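Grandport Makers Help > Robotics > Teaching and teleoperation

Teleoperated demos of grabbing a small knob: policy reaches it, then closes too early

posted by flatwasher
24/11/2023

I've been collecting demonstrations in simulation for a single-arm robot with a two-finger gripper. The kitchen environment is one I put together from the Postitz scene pack, with a few changes of my own. I drive the arm with a handheld controller: position and rotation are mapped to the end of the arm, and the trigger opens and closes the fingers. There is a camera on the wrist and another one off to the side of the room.

The task is one step long. Go to the knob, close on it, turn it a quarter turn, let go, back off. I recorded 200 demonstrations over two weeks in October and trained a plain behavior cloning policy on them. It takes both camera images plus the joint positions and outputs a small motion and a gripper command.

The first half of the motion is fine. The arm goes to the right area nearly every time, even when I move the base a little. The trouble starts in the last few inches. It gets the fingers somewhere near the plate, closes before the knob is between the tips, and then turns the wrist on nothing. Sometimes it closes on the lower part of the plate, slips off, and keeps going as if it had the knob.
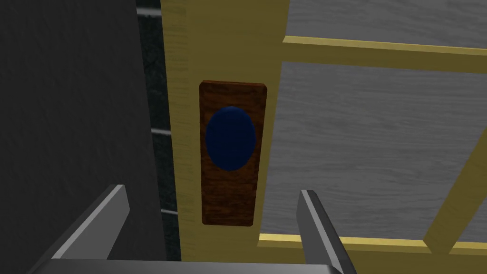
My demos all look good when I replay them. I approach from underneath because the arm folds up badly if I come in level, and I didn't want to fight the joint limits on every take. So the wrist camera is looking up along the post for the whole approach. With the fingers open on both sides of the plate and the blue knob still up in the top half of it, the tips have farther to go than I think the policy believes. When I'm driving, I stop about there, look at the side camera, line things up, then go forward and close.

Things I have tried so far:

Training longer. The loss went down and the behavior didn't change.

Dropping the side camera. Worse. It started missing the post completely.

Adding random lighting. No difference that I could see.

Making the gripper close more slowly. It still closes in the wrong place, only slower.

I record at a fixed rate and I don't remove anything from the takes. The full episodes average 278 steps. The stop before the final approach can be a good part of that, depending on how long I took to make up my mind.

Is this a matter of more data, or is something wrong with how I'm giving the demos? I can record more, but it's slow work and I'd like to know what to change first. I would also like to know whether people generally grab something like this from the sides or from top and bottom. I've been doing either one, depending on how my hand was turned.

posted by tin_lathe

More data. 200 isn't much for images. I did a drawer task with fewer and it was bad until I doubled it. Also check your camera resolution, if it's 84 by 84 the knob is only going to be a few pixels.

posted by oxbow_rd

I'd hold off on recording more until you fix how you are recording. If you add another batch done the same way, you will get more of the same mistake.

Start with the pause. You say you stop with the fingers open near the plate, look at the other view, and then go. For the whole time you are stopped, every recorded step has almost the same pictures and almost the same joint positions, and the action is "do nothing." Then at some point, with the pictures still the same, the action changes to "go forward." The policy has no way to know you were thinking. It sees one situation with two different answers. A plain cloning policy that outputs one action will land somewhere between them, or it will sit there until some noise pushes it out. Once it drifts, it is somewhere you never were, and the closest thing it knows may be the close command.

You can check this in a few minutes. Plot the size of the commanded motion over time for ten or so of your takes. If there is a flat stretch at the same point in each, cut it out. I use a script that drops any step where the arm moved less than a small threshold and the gripper command didn't change. Be careful with that second part. If you drop steps on arm motion alone you will throw away the closing of the fingers, because the arm is still while you do it. I did exactly that on a valve task in the Pelletier simulator and wasted a weekend wondering why the gripper never closed at all.

After that, look at when you pull the trigger. Step through a few takes and write down where the knob is, relative to the fingertips, on the first step where the gripper command goes to closed. Many people start squeezing while they are still moving in. It works for you because your hand is still going forward during the close. The policy learns that "close" begins early, and if it moves forward a bit slower than you did, the fingers meet short of the target. That matches what you describe pretty well.

For the new takes, I would do them like this:

Plan the motion before you hit record. Do a couple of dry runs from that start position, then record.

Move in at one steady speed. Slow is fine. Stopping is what hurts.

Get fully in place, hold for two or three steps, and then close. A very short hold before the close, always the same length, is much less of a problem than a long one of random length.

After closing, wait until the fingers have stopped moving before you start the turn.

If you fumble one, delete it. A take where you missed and went back can be useful if you correct it cleanly, but keep those in their own folder so you can train with and without them.

On the grip direction: pick one and redo the takes that used the other. Your knob is an oval, taller than it is wide, so the two grips are quite different as far as the fingers are concerned. From the sides you need less opening and the fingers lie along the long edges. That's what I'd choose. Whichever one you go with, mixing them has the same effect as the pause does. Half your data says roll the wrist one way and half says roll it the other way, from the same view, and an average of the two is a diagonal grip that holds nothing.

You should also vary your starting positions on purpose. If all the starts are close together, the policy has only seen one thin path through the room. I don't mean huge changes. Shift the start a few inches up, down, left and right, and do a handful from each. Include some that begin close in and a bit off center, with the fingers already near the plate, and drive from there to the knob. Those are short to record and they cover the part where yours is failing. I would do more of those than full-length ones.

Last, the wrist view. Coming from underneath is all right, but it is a poor angle for judging how far up the plate you are. The plate stays in the middle of the picture for most of the approach and the knob only gets a little bigger. If you can tilt the wrist camera mount in your robot file so it points more toward the fingertips, try that. Otherwise put the side camera closer in. It doesn't need to see the whole room if the wrist camera and joint positions can handle the rest.

Do these in order and retrain after each one. It's tempting to change everything in one go -- I usually do -- but then you don't know which change helped.

posted by kettlecorn

Agree with most of the post above. Two things to add.

If you don't want to redo anything yet, try predicting several actions at a time instead of one. With single steps, a pause in the data is a trap. If the policy outputs a chunk of the next 10 or 16 steps and runs half of them before looking again, it tends to carry itself through. In Trorklow it's one setting in the config. I haven't used the other training packages enough to say where it lives in those.

The other thing is to look at your gripper command. Is it a position or an open/closed flag? If your trigger gives a value from 0 to 1 and you log it raw, the policy can learn to half close. I round mine to open or closed when recording. It also makes the plot oxbow_rd described easier to read, since the close is one sharp step.

I'm not sure about the camera resolution point. Mine is low too and it can still find a drawer handle. A knob that dark against a light post should show up even in a small image. I'd only raise it after the data is clean.

comment by flatwasher

Thanks. I plotted the motion and there is a flat part in every take I looked at, right before the final approach. In the worst one it's a third of the episode. I ran the idle filter with the gripper check and it removed 2,736 steps from just the first batch of takes, so that was a real problem.

The grip direction was worse than I thought too. I went through the takes and it really was whichever way my hand happened to be turned. I'm keeping the side grips and recording new ones to replace the rest.

Retrained on the filtered side-grip takes alone, with no new data. It no longer closes on the lower part of the plate. Out of the first 10 tries it got the knob 4 times and turned it on three of those. The misses are now mostly to the left, by a small amount. I'll do the short off-center starts next and post the numbers when I have them.

The trigger was logged raw, by the way. Changing that as well, but after the starts, so I can tell them apart.

comment by oxbow_rd

For the misses to the left, check whether your off-center starts cover both sides evenly. If you are right-handed you may be coming in from the same side every time without noticing.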